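October, 6:40 in the morning

Slept with the window open and regretted it. Radiator on at 5:50, which takes the chill off the back bedroom in half an hour if the door is shut.

Continued the kitchen inventory. The cupboards at Stuloddale have not been emptied since I moved in, and the rule I set is that every item gets handled once, checked, and assigned to keep, repair or give away. Yesterday was the lower left cupboard. Total so far is 29 items, of which 12 are food containers.

The containers went faster than expected. I sorted by footprint first, then by height, and tried each lid on each box within its size group. The clear ones with the translucent lids are the most useful because the contents can be read from the side. Three boxes had no lid that fit. Those will hold screws and washers in the shed. Lids without boxes went out. I resisted keeping one large round lid on the theory that it covers a mixing bowl. I tested it and it slides off.

Bowls: kept the green ones, moved the chipped white one to the shelf under the sink for drips. The trap under the sink still weeps a little at the slip nut. I wrapped it in September and need to redo it with a new washer. The old one has flattened on one side.

The toaster took up most of the evening. It has been browning the left slice darker than the right, and I wanted to know if the fault is in the element, the thermostat or simply the crumbs. Procedure was to unplug, let it stand an hour, invert over newspaper, then brush out each slot with a dry pastry brush. A fair quantity came out. After that I wiped the chrome with a damp cloth and a drop of dish soap, and buffed with a dry one. Vinegar takes the water spots off but leaves a smell in the slots on the first heating, so I left it alone this time. 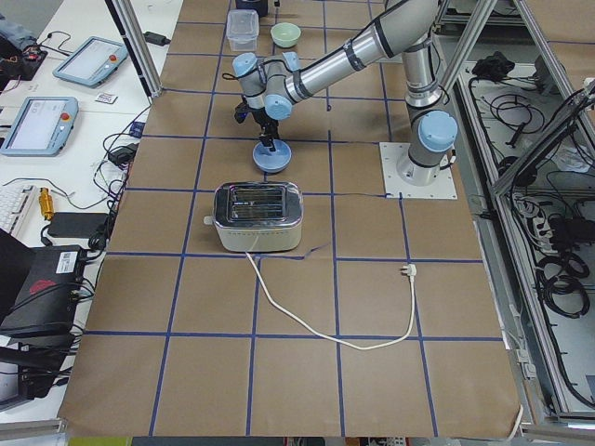 The cord is the part I keep coming back to. A two-slot toaster needs perhaps two feet of it on my counter, and the rest ends up looped behind the bread bin, where it collects flour. A cord wound tight around the body holds a set and will not lie flat again for days. I have gone back to laying it out in one wide loop for a night before coiling it, then securing it with a strip of cloth. Rubber bands perish and stick to the insulation. I ran my fingers down the full length and found no nicks, and the plug blades are straight.

Test run with four slices from the same loaf, setting 3, one minute of rest between pairs. First pair, left side still slightly darker. Second pair, no difference I could see. I will repeat it tomorrow from cold before calling it fixed. If the left side is still ahead I will open the base, for which I need the long screwdriver, currently in the car.

Ordered shelf liner from Letex, the plain ribbed kind, two rolls. The depth of the lower cupboard is greater than one roll width, so there will be a seam. I plan to put it toward the back and run the overlap front to rear so the boxes do not catch on the edge when pulled out. Brown paper would do the same job for less money, but it wrinkles once anything damp is set on it, and the front edge curls up within a month. I had it in the pantry at Erkby for two winters and was forever pressing it down.

Electric meter read 1,309 when I went down for the car mat. Wrote it on the card inside the fuse box door. I forgot last month's reading, so the interval is useless for comparison.

Yoga in the evening, forty minutes from the Iyengar book, standing poses only. Left hamstring is still short. The kitchen stool is the right height for supported work but slips on tile, so I put the rubber mat from the car under it.

To do today: slip nut washer, upper left cupboard, return the borrowed colander, measure the drawer by the stove for a divider. The drawer front is loose on one side as well. Check whether the screw has stripped or only backed out.

7:15. Kettle on. Rain has started and the towels are still on the line.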